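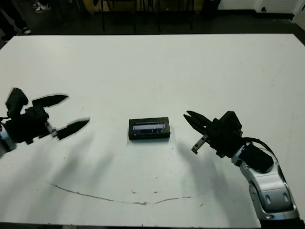
A grip that closes on nothing should stop the cell

In April a two-armed packing cell at Velport closed its right gripper on a phone box, missed, and carried on. The controller had asked for a closing motion and the fingers had reached the end of it, so the step was marked complete. The arm lifted, moved across and opened over the outfeed. The left arm then reached for an item that had not been delivered and pushed the next box off the table.

The damage was one cracked screen. The log was the larger problem. It showed 27 further cycles recorded as good, all run after the first miss and all with nothing in the right gripper. Revathi Kurup found them by comparing motor current against finger position, a check the cell could have made itself on each cycle. Both values were already being written to disk.

My view is that a gripper should never be allowed to report success on position alone. Fingers that reach their fully closed position have, in nearly every case, missed the part. Treating that position as the end of a good grip is a design fault, and it should be written up as one. The Velport report put it down to "part presentation", meaning that the box was a little to one side. Boxes will be a little to one side. The cell was bought to cope with that.

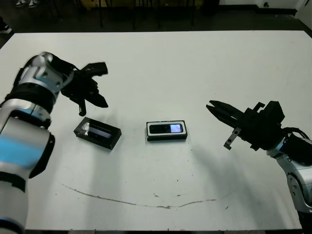

Detection of a missed grip is harder with shallow packaging than with most parts, and this deserves a fair hearing. Satish Shetty, who wrote the original sequence, argues that a current threshold set for a rigid block gives false stops on thin card, and he is right. A phone lying in a shallow black box leaves two long parallel fingers very little to hold, and loose foil or clear wrap at one end of the tray can take up the closing force before the finger reaches anything solid. A single threshold will not serve for both. The answer is to set a window for each item, with a lower and an upper limit on finger gap at the moment the current rises. Anything outside the window is a stop.

The usual objection is lost time. Murali Menon ran the revised check over 1,388 cycles and recorded 132 stops, which the production side called unacceptable. He went through the stops one by one. Most were true misses that the old sequence would have passed. The remainder came from a window set too tight on one item, and were cured by widening it.

There is also the matter of who may clear a stop. At present anyone at the panel can press resume, and the sequence picks up at the next step with no check on what either arm is holding. Resume after a grip fault should return both arms to a known position, open the grippers at low speed over the table and begin the cycle again. People stand close to these tables. An arm that believes it is empty will plan a faster move than one that knows it has a load, and a part released at that speed may leave the work area.

None of this needs new hardware. It needs two values compared before a step is marked complete, a limit table kept under change control, and a resume routine that assumes nothing. Drostel has had the draft wording since 25th June and has so far asked only about the effect on cycle time.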